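Chapter 7
Moisture Intrusion and Condensation in Residential Structures

7.1 Scope of the Chapter

Moisture accounts for a large share of the defects recorded in residential inspection reports. It enters a building as liquid water through the roof, walls and foundation, and it is produced indoors as vapor by cooking, bathing, laundry and breathing. This chapter deals with the second source. Bulk water leakage is treated separately, although the two are often confused in the field and the stains they leave can look alike.

After completing this chapter, the reader should be able to define dew point and relative humidity, trace the path of water vapor from a room into an attic or wall cavity, and write a condensation finding that separates what was observed from what was inferred.

7.2 Vapor Produced Indoors

Air holds a limited quantity of water vapor at a given temperature. When air is cooled to its dew point, vapor condenses on the nearest surface at or below that temperature. In winter these surfaces are commonly window glass, exterior corners, closet walls and the underside of roof sheathing.

Kitchens release vapor in short, concentrated periods. Boiling and steaming add moisture quickly, and the effect depends on room volume, air movement and the presence of a range hood ducted to the exterior. A recirculating hood filters grease and odor but removes no moisture. Countertop appliances are frequently used away from the hood and should be considered when the occupant is asked about household habits. 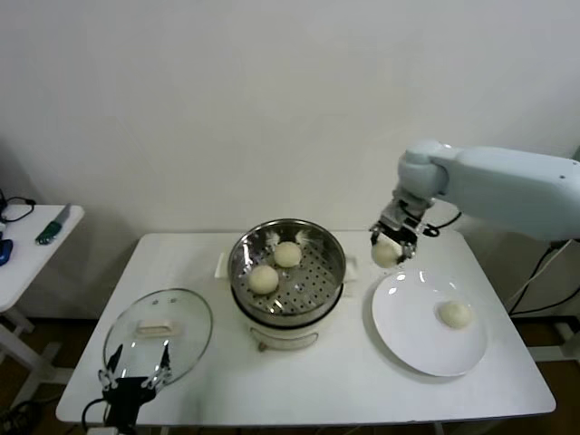
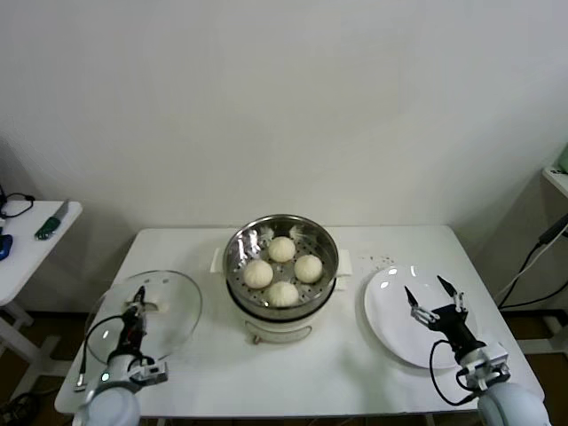 Bathrooms and dryers follow the same principle. An exhaust fan that ends in the attic moves the moisture from one part of the house to another — a condition the inspector should report whether or not staining is present.

7.3 Case: The Gustcombe House

Svenja Kettler inspected a two-story house in Gustcombe in January. The seller's disclosure listed a roof leak above the north bedroom, repaired twice. Kettler found darkened sheathing and rusted nail tips across the whole north slope, with no water tracks at the flashing. Two bath fans discharged into the insulation. Her report listed the fan terminations as a defect, described the staining by location and extent, and recommended further evaluation by a qualified contractor. It named condensation as a probable cause only.

The case is taken up again in Section 7.5, where the moisture meter readings are given.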